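Tips on weighing small things at home, mostly for posting. Sent in by Bríd Fahy, Madgate.

## Weighing small boxes

A flat kitchen scale will do for parcels as well as flour. Put the box in the middle of the platform and keep your hand off it while you read the figure.

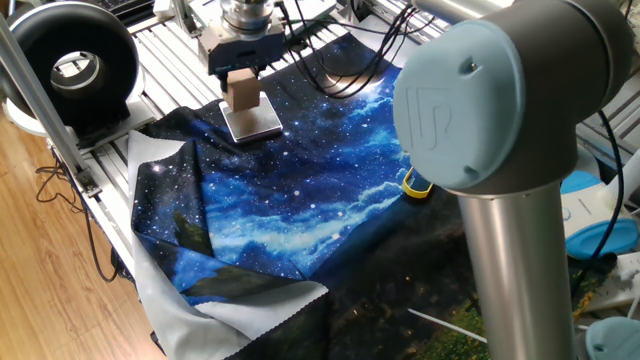

Weigh the box after it has been taped, with the label on. Tape and paper can add a few grams, and on a light parcel that may push you over a price band. My last one came to 444 g.

- Let the display settle at zero before you put anything down. If it won't, switch off and start again.
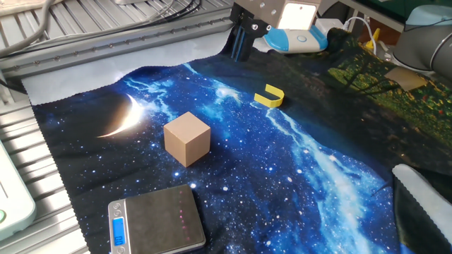 - Press the scale down lightly at each corner. If it rocks, there is a fold of cloth under it. Smooth the cloth or move the scale.
- Keep one plain item, such as a wooden block, for checking. Write its weight in pencil underneath. Mine is 80 g, and I change the battery if the reading is out by more than 2 g.

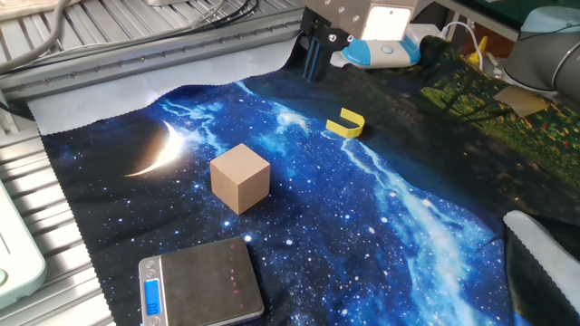 ## Cloth on a work table

A printed cotton remnant makes a good cover. Cut the edge with pinking shears and it will fray far less. Allow nearly 50 cm extra on the length, and wash it before cutting.

Dark prints show dust, but small bright bits are easy to find on them.
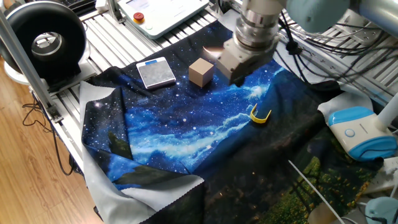 *Night-sky cloth with the scale, wooden cube and yellow clip.*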